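Cletgate wiki > Notebooks > Handheld collection > August

Search this notebook

Bedroom set, clothes folding. Notes on house rules

Started 9:40. Zatora folding task, handheld grippers. Writing the rules down as we go because the Magbanua sheet says "handle garments consistently" and that's all it says. Consistent with what.

Teodoro on grips, me on notes. Maribeth wants the rules in by tonight so the next pair can use them.

Limits from the task card: 300 episodes per home max, 190 s per episode, 2 people in the room. Keep to that. If a fold is going badly at 190 let it end and mark it FAIL, don't speed up to save it. Rushed folds are worse than failed ones, they pass the filter and then somebody trains on them.

Grip rule. Take the bundle in the jaws with fabric on both sides of the pinch, never by a corner. Dark clothes on a light sheet is good for contrast, bad for seeing folds inside the garment. Tilt and check before calling it a grip. 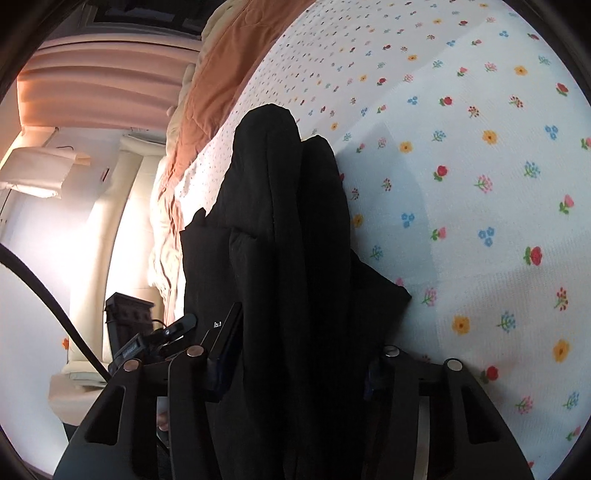
Black garment in the jaws, flowered sheet. Soft stuff bunches up like this, log as BUNCH not FOLD.

Arguing about whether BUNCH counts as a valid start state. I say yes, people's clothes start out that way. Teodoro says only if the operator didnt make the bunch himself. Fair. Adding: start state must be set before record, hands off after.

Cables. Current wording is "keep cables tidy", useless. New wording: cable stays outside the jaw opening at all times, and check the slack before reaching across the bed. If it touches the garment, void the episode. No trimming the clip.

Other people's rooms:
- blankets and toys stay where the family has them
- no opening drawers
- folded pile goes on the bed, not on the floor or the cabinet
- ask before shooting toward a balcony or window. Laundry out there is still somebody's laundry
- anything with a name or adress on it gets turned over before record

Pads. Look at both inner faces before each block, wipe if there's lint. Black fleece is the worst for it. Screws too, finger tight is not tight.

Between folds: jaws open, pointed at the bed, pile in view, hold still, then go. The old rule had no hold and the cutter at Jostivano couldn't find episode starts. 2,676 clips to go back through by hand, Maribeth still brings it up.

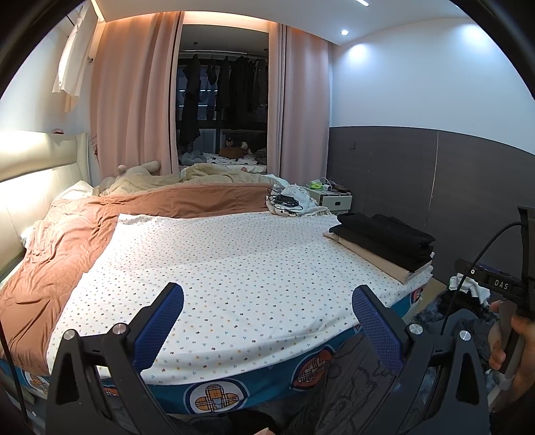
Still open

Does a garment laid on top of another color count as one stack or two? Card doesnt say. Logging as one for now.

Who signs off a void, operator or note taker? I'd say note taker. Ask Maribeth.

Send the cable wording to Magbanua before they print the next sheet.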